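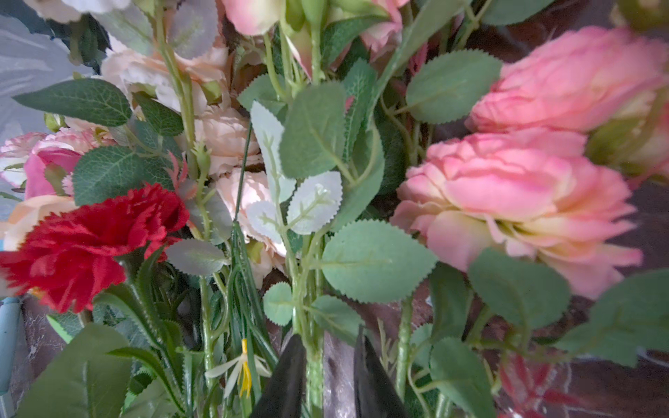
Artificial roses, coral pink going to cream at the center.

The coffee was bad and the lease was worse. That's how Tamara Moroz describes the third office her company looked at in Flallthorpe last November, and she still has the brochure. Glossy thing. Atrium on the cover, two people laughing at a tablet.

"We were 24 people," she says. "They wanted us to sign for space for 60, five years, and the landlord's guy kept calling it a conversation."

She signed nothing. Went back to the old place, a converted seed warehouse behind the bus depot, and told everyone to hang on till spring.

Plenty of small firms in Flallthorpe are hanging on till spring. Some have been doing it for two years. Walk down Harbor Street at lunchtime and half the second-floor windows have a letting board in them, and yet ask anybody with a payroll under 50 and they'll tell you there's nothing to rent. Both things are true. The empty floors are too big, or too old, or owned by somebody three time zones away who would rather wait.

Rogelio Ocampo has been brokering office space in this town since the fax machine. He works out of one room over a shoe repair place, no receptionist, two phones. When I got there he was on both.

"Big floors, that's what got built," he said, once he'd put one down. "Everybody in those years thought the insurance people were coming. The insurance people came, they stayed six years, they left. Now you've got floor plates the size of a supermarket and who wants that? A dentist doesn't want that."

So why not split them up? Money, mostly. Put in a new wall and you need a new fire exit, new ducts, another set of restrooms, a second meter. Ocampo's rule of thumb is that a landlord who cuts one floor into four won't see the cash back before the second round of tenants. A lot of them do the sum and leave the board in the window.

One who did the sum and went ahead anyway is Duangjai Rattanakul. She bought the Limsakul building — five stories, brown brick, ugly as a boot — at the bottom of the market and has been chopping it up ever since. It now has 32 separate units. The smallest is a single room with a sink. The biggest takes up most of the fourth floor and belongs to Stinia, who do payroll software and apparently never go home.

Rattanakul does the showings herself. Fast walker. She'll tell you what's wrong with a unit before you've got your coat off.

"This one gets the delivery trucks at six in the morning. This one the heat is slow. You want quiet, you pay forty more and go to the back."

Her leases run a year, then month to month. No agent, no brochure. Deposit is two months and she gives it back, which several tenants brought up without being asked. The lawyers in town think she's crazy to let people go month to month. She thinks people stay longer when the door isn't locked, and so far the third floor has been full since it opened.

Not everyone's a fan. Tassanee Chantharasri rented there for a year and moved her translation agency out to the Tostov park, off the ring road, where the buildings are new and the parking is free. She pays more. She says it's worth it for the windows alone.

"Duangjai is wonderful, I send people to her," she told me. "But I had clients coming up in that elevator. You know the elevator?"

I know the elevator.

Tostov is a different animal. 1,000 parking spaces, a gym, a cafeteria that closes at two. The smaller units there start at roughly double the Harbor Street rate once you add the service charge, and you need to add the service charge, becuase it isn't in the number they quote you. Ask for it in writing. Ask what it was the last three years, too, and who pays if the roof goes. Chantharasri got hers capped before she signed. Her neighbor across the hall didn't, and had a letter about it by summer.

Other stuff people told me they wished they'd checked. Whether the building lets you in on weekends. Who owns the internet line coming in, one firm waited nine weeks for theirs. What "original condition" means at the end, and whether that includes carpet you never liked and tore up. Whether you can sublet a desk or two if things go slow.

Theresia Rainer keeps the books for eleven small companies in town and reads their leases for them whether they ask or not. Break clauses are her thing. "Everybody looks at the rent," she says. "I go straight to how do I get out." She's seen a break clause that required six months' notice, handed over in person, to an adress that no longer existed. The tenant paid the whole term.

What happens next depends on who you ask. The city has talked about a grant for landlords who divide up old floors, but talk is all it's been, and Ocampo says he has heard the same speech from three mayors. Rattanakul is looking at the building next door. She won't say what she's offered. The owner won't say what he wants.

And Moroz? Still in the seed warehouse. Roof's been patched. Two more hires, so somebody is working in what used to be the kitchen. She has a showing at the Limsakul next week, fourth floor, at the back, away from the trucks.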